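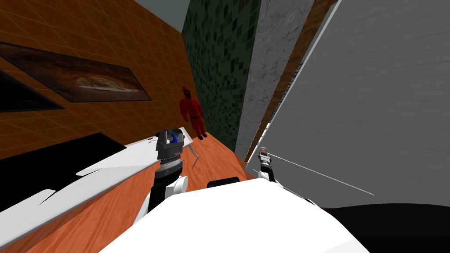 The simulated room at Bridside, with the robot at the white worktop and a masked figure in red by the green tiles.

Visitors to Wednesday's open day at the Bridside workshops were promised a look at the future of housework. It was on a screen, and it was quite orange.

Jarkard, the firm behind the event, spent the afternoon showing its two-armed robot at large in a computer-made room with a wooden floor, a marble pillar and a hooded person in a red jumpsuit who had not been mentioned in the leaflet. Questions from the floor were mostly about the jumpsuit.

The company says its software, called Dukasov, has now been through 2,102 practice runs, 94 of them last week. It would not say how many had ended well, but did offer everyone a biscuit.

Roughly 80 people came, a fair crowd for a unit behind a tyre shop. Several asked when they could buy one. July was mentioned, without a year.

Local rival Negash, two doors down, was also open and had a real robot arm on show. It was switched off for the afternoon while the firm waited for a fuse.

The next open day is planned for the autumn. Parking is limited.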